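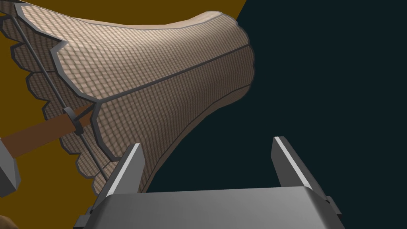 Practise on the lampshade first
Opinion

I have wanted to write something nice about simulation kits for years and never quite managed it, mostly down to the ones I'd used. You paid, you unpacked, you got a grey table with a red cube on it, and your robot arm picked up the red cube. Then you took the same arm to a real sitting room and it hadn't the faintest idea what a sitting room was.

So I am very pleased to say that I've spent most of November with the Zein home pack and I think it's the best thing I have used at this price. It isn't finished and some of it annoyed me, and I'll come to that. But I kept going back to it in the evenings when I had proper work to do, and I can't say that about much software.

For anyone who hasn't met it, Zein is a set of rendered household objects and rooms you can drop your own arm and gripper into. The basic pack has 264 objects. You get a licence for a year, a small manual and access to the Plalville server if your own machine isn't up to the job (mine is, just, with the windows open).

What won me over was the choice of objects. Somebody at Zein has looked round an ordinary house and picked the awkward stuff! There's a fabric lampshade with a scalloped hem and dark piping, stretched on thin wire with a wooden-looking pole up the middle, and I lost a whole weekend to it. Think about what that asks of a two-fingered gripper. The outside is a big soft-looking curve with nowhere obvious to hold. The hem goes in and out, so a grip that is fine at one spot is half on air a finger's width along. Go in from below and you have rods to dodge. And most of the time the shade is so large in the wrist view that you can't see what you're about to knock into.

I tried 200 approaches on it. The first lot were dreadful and I enjoyed every one of them, in the way you enjoy watching a kitten fall off a sofa. A cube would never have taught me that my planner always came in too low, or that it treated any big pale shape as a wall. I fixed both, and the fixes carried over to the laundry and the cushions without my touching anything else.

There is a view, and I've heard it from people I respect, that all this is decoration. Cloth weave and trim don't matter, they say, get the geometry right and train on boxes, then do the rest on the real machine. I held that view myself when rendering was slow and I was cheap. I don't think it holds up now. A seam running across a shade is an edge as far as a vision system is concerned, and so is a strip of piping, and homes are full of edges that mean nothing at all. If your software has only ever met edges that matter, it'll believe every one it sees.

The Grumik set, which is the obvious rival, goes the other way. It has far better physics for heavy things, I'll happily admit that, and its drawers open like real drawers. If I worked on kitchens I'd probably buy it. But its fabrics are all one flat colour and its lamps are basically cones on sticks, and after Zein it felt like practising your driving in a car park.

Now the grumbles. The rooms are much thinner than the objects. Several backgrounds are plain blocks of colour, a mustard here and a very dark teal there, and while that's restful to look at, I'd like wallpaper, please, and a window with some light coming through it. Cloth looks lovely but barely gives when you press it, so nothing you learn about squeezing should be trusted. The manual spends 14 pages on installing the thing and one on moving the camera. And loading a full room took 80 seconds on my machine every single time, including when I'd only changed the lamp.

I'd also like to see small labs get a look in. The licence is fair for a company and steep for a school or a club, and there's a robotics club in Brivstead I'd love to hand a copy to. A cut-down version with a dozen of the nastiest objects would do them a world of good. Put the lampshade in it.

I do still want real hours on a real arm before anything goes near somebody's furniture, and I'd be worried about anyone who skipped them. But I used to spend those hours finding out stupid things slowly. This autumn I found out the stupid things at my desk with a cup of tea, and I've renewed for next year. The next pack is supposed to have curtains in it and I've already cleared the disk space.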